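**Bin liners that keep slipping down: what do you all do?**

**mamside_jo** · 22/03/2023

Evening all. I moved into the flat at Mamside in August and I've been losing a small war with the kitchen bin ever since (it's a round one from Hanora, lovely to look at, absolute pest to line). The bag goes in beautifully, I scrape one plate and the whole lot slides to the bottom. I bought a roll of 400 liners because they were cheap, so I'm rather stuck with them, and I'd love to hear how other people manage before I go quite mad.

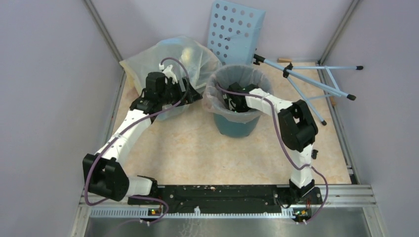
**Leckie46:** Knot the slack, love. Pull the bag over the rim, twist the spare bit at the side until it's snug and tie it. My mother did it that way and I've never had one drop on me yet.

**tidyish:** Sorry, I can't agree with the knot! You end up ripping the bag getting it off again. A big elastic band under the rim does the job and lasts for ages.

**Leckie46:** Only if you tie it too tight, dear. And elastic bands perish.

**prorno_pete:** I wrote up my own method for our residents' newsletter last year and I'm pasting the first bit in, as it may save you some bother.

> **Lining a round bin**
>
>
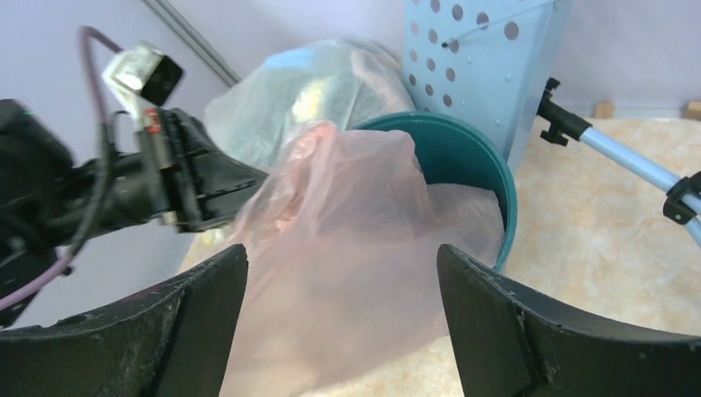 >
> *2 min read*
>
> Let the air out first. Most slipping starts with air trapped under the bag, so push it right down to the base with your hand before you fold anything over the rim. Leave a good deep cuff all the way round, and put something light in before anything heavy.

**tidyish:** The air tip is a good one, I'll give you that. Still keeping my elastic band.

**mamside_jo:** Thank you all, you are kind! I'll try the air thing tonight and the knot after that, and report back once the potato peelings have gone in.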